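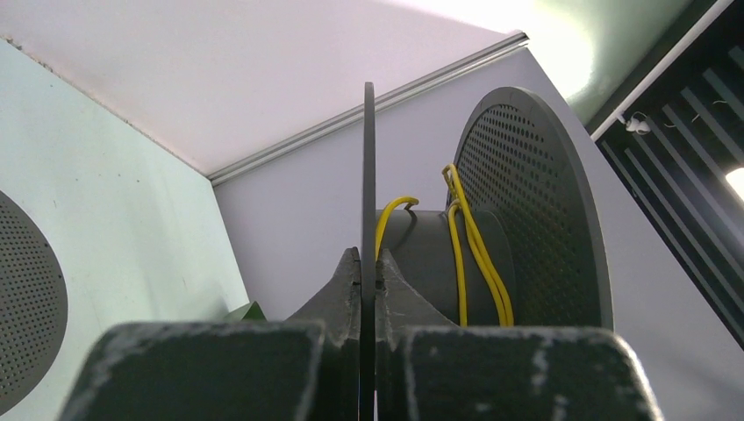
The Repair Table Is Back!

I spent most of last month with my kitchen table covered in other people's broken stuff, and I loved every minute of it. Yellow wire all over the place (my favorite color to work with - so much easier to find on a dark rug), little screws in jam jars, and round parts full of tiny holes that I cleaned with an old toothbrush while the radio was on.

A few of you asked what to do before bringing something in. Draw a quick sketch of where each wire goes before you pull anything loose! Put the screws in a bag and tape it shut. And please don't force a part that won't budge, just bring it to us the way it is and we'll have a go at it together.

Annapurna Chacko is sorting our spare wire by color, so if you've got a drawer full of odds and ends at home, she'd be thrilled to have it. Kumaresan Kamath is bringing his good soldering iron again, and he's happy to show beginners how to use it.

We have room for 14 people at the next session, and sign-up is at the front desk of the Kaimal building. Cords go in the blue bin by the door - unplugged, please!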